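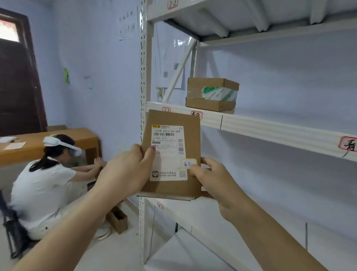

Home | Minutes | Parts Room | Contact

Posted in: Shop Meetings

Minutes, August maintenance catch-up on the Flunik cell

I took the notes again, so blame me for the spelling. We started at 5 with Margarida Figueiredo running things, and Gallagher from second shift joined by phone (bad line, I got most of it).

Gripper pads. The left pad on the Flunik is worn shiny and it's been letting flat cartons slip on the turn. Margarida wants both pads swapped together this time, please! Gallagher asked if we could just flip them. We tried that in spring and it lasted 196 picks, so no.

Wrist cable. Still rubbing at joint five. I'll add a second clip and move the loop up a bit. Gallagher would like the loop longer too, and I said I'd try it both ways and write down which one I leave on.

Spares. Anything that comes in for the cell gets checked against its shipping label before it goes on the white shelving, and it goes on the level the log says. I spent most of a lunch break hunting for a Kemon valve last month and I'm not doing it again. Reorder is 400 suction cups, agreed.

Fault 529. Came up twice on restart. Margarida thinks it's the door switch, I think it's the connector behind it. We'll swap the connector first as it's cheaper, then run the Flirnby test program at half speed before anybody touches the switch.

Greasing got pushed to next time, we ran out of evening.

Shares: 5 | Comments: 0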